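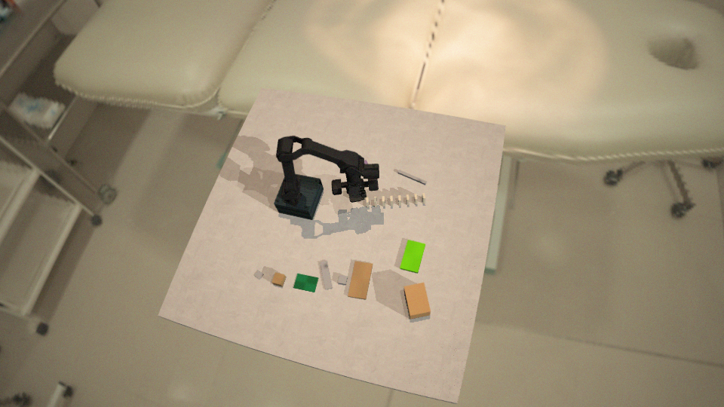
Does a simulated tabletop arm need written safety and test rules if no real patient or operator can be hurt?

It needs them as soon as the results are used to decide anything about a real arm. A limit that was never enforced in simulation will not appear by itself in the controller later, and a success rate recorded without a stated rule for success cannot be compared with anything.

Home | Reviews | Standards | Test Methods | Archive | Contact

Print this page | E-mail this page

Costix Rule Pack for Tabletop Manipulation: Review
By Elfriede Brunner

Costix is a set of written rules with a checker that reads simulation logs and marks each run as pass, fail or void. It is sold by Kurkico and covers block handling by a single arm on a table in a clinical room. I used it through July with the treatment room scenes we keep for this purpose. The arm model was left at its default settings.

What it covers

The pack has 29 rules in four groups: workspace, speed, grasp and release, and record keeping. Each rule has a number, one sentence of requirement and a short note on how the checker tests it. Most can be read without training. Rule 7, on keep-out volumes, is the exception. It refers to "fixed room equipment" but leaves the user to decide whether a wheeled item counts as fixed. I treated every wheeled item as fixed for the length of a run and wrote that into the log header. Kurkico should make this the default.

Workspace and overhead clearance

The keep-out volume is checked against the whole arm, elbow included. Many in-house scripts check only the gripper, and an arm that reaches high before coming down can pass such a script while its elbow is well outside the permitted space. With a surgical lamp in the model, this matters. The checker takes the lamp as a simple solid and ignores its suspension arm unless a second volume is added by hand. I added one. Setup took 20 minutes per room.

Grasp and release

A block counts as placed only when the gripper is open, contact has ended and the block has stayed still for the settling period. Anything earlier is logged as "held or in transit." This is the strictest part of the pack and the most useful. A still view of a block close under the fingers does not settle the matter, and the rule correctly refuses to accept one as evidence.

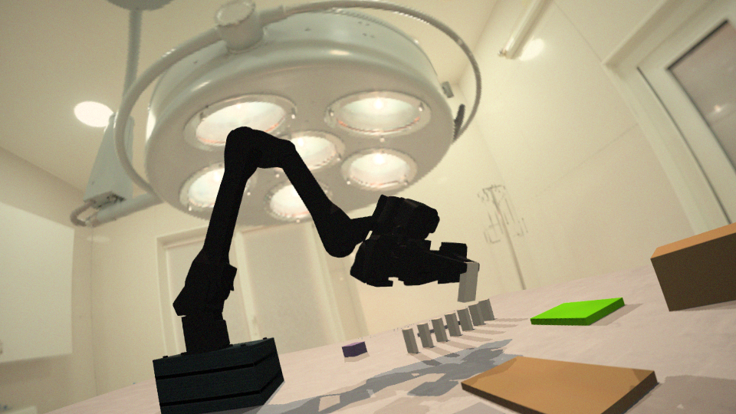
Record keeping

Each run must store the scene version, the random seed, the starting position of every object and the reason for any void. I submitted 2,704 runs. The checker processed them without a crash, but the void reasons are free text and cannot be sorted. The older Arar checklist used fixed codes for this and was easier to audit. Frei, the log viewer supplied with the pack, opens only 200 runs at a time — a nuisance with larger batches.

Faults

The speed rules assume one limit for the whole workspace. A lower limit near the table surface would be better practice, and the file format already has a field for it that the checker does not read. The printed manual and the on-screen text also differ on the settling period. I followed the manual.

Recommendation

Suitable for groups that already keep complete logs and want a common basis for pass and fail. Write your own definition of fixed equipment before the first run, model lamp supports separately, and agree on a list of void reasons. I will test the next version when the speed field is supported.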